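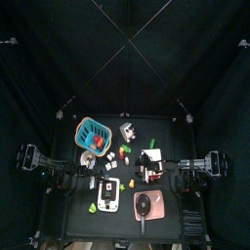

Plurnholm Toy Table

README, last edited 4/25/18

Plurnholm is a collection of tabletop play sessions with small toys: pretend food, a basket and a bowl to put it in, and various blocks and figures that end up in the mix. It started as a side folder and it has grown into the thing I most enjoy working on! If you like sorting, putting away, taking out again and putting away somewhere else, you are in good company.

What's inside

420 sessions, cut into 1130 short clips. Each clip covers one small job, such as moving a vegetable into the basket or emptying the bowl onto the table. Every session has its own folder with the clips, a plain text file of captions and a toy list.

The toys

The food is the heart of it. Tomatoes and carrots turn up most often, and they are great to work with – strong colors, very different shapes, and one of them rolls. We also mix in toys that have nothing to do with a kitchen, so that "put the food away" and "put everything away" are two different jobs.

Containers matter as much as what goes in them. A basket with slots in its sides lets you see part of what it holds, and a bowl hides small pieces until you look from above. Some sessions begin with both already holding something, so please don't assume an empty start.

Captions

Captions were written by Ro-un Hwang and Iona Drummond, in everyday words. We say "carrot" and "bowl" and leave out "toy" unless it's needed to tell two things apart. Where the two of them chose different words, both captions are kept. I love these pairs – "tip it out" and "empty the bowl" side by side tell you a lot about how people talk about tidying.

Known gaps

Roughly 200 clips have no caption yet. Wayne Clegg is working through them in folder order.

The toy lists from February use an older set of names. "Veg" there means any pretend food, fruit included. Blair Tosh has a lookup file for this in the notes folder.

Small loose pieces are sometimes listed just as "piece". We left those alone where the writer wasn't sure what the piece was meant to be.

Versions

Version 2 is the current one. It adds the bowl sessions and fixes a batch of folders where the toy list belonged to the session before. If you downloaded version 1, please replace the lists.

Contact

Send corrections to Przemysław Pietrzak with the folder name and the clip number. New names for the odd-shaped blocks are very welcome too!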